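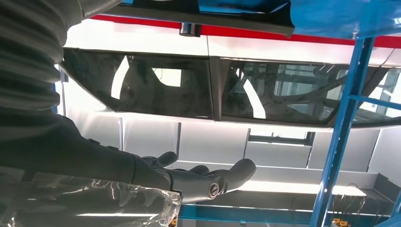 Looking after the hand joints and sleeve

Home > Forum > Robots > Upkeep > Search

Posted 30/01/2021 by Skodonano

We look after one two-armed robot with ribbed sleeves, and the screw at a finger pivot keeps working loose – how often should I check it, and does plastic wrap on the forearm do any harm?

Geltia
I'd look at every joint cap before each session, with the arm parked and the power off. A paint-pen mark across the screw and its

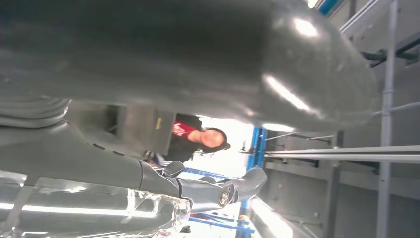
housing will show you at a glance if it has crept round. Ours went 265 hours between tightenings once I stopped rushing it! As for the wrap, keep it well clear of the folds – they need room to open and close.
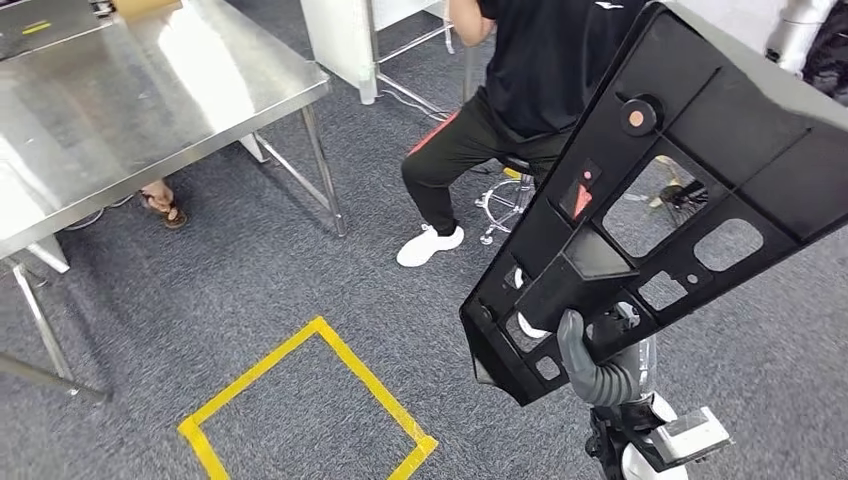 Should the hand be empty when I test the grip? Start with it empty, then try a light panel once the fingers close evenly.

Jendico
Wrap is fine, just change it when it tears. I tape out a square on the floor too, and bring the fingertip to the same corner each time.
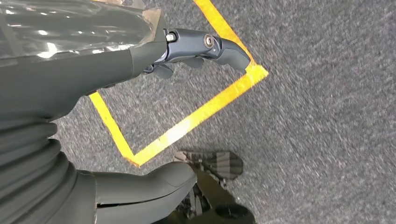 Hand over the yellow tape square, wrap on the forearm

Related
Cleaning ribbed arm sleeves
Finger slow to close after a restart
Fault 2843 at start-up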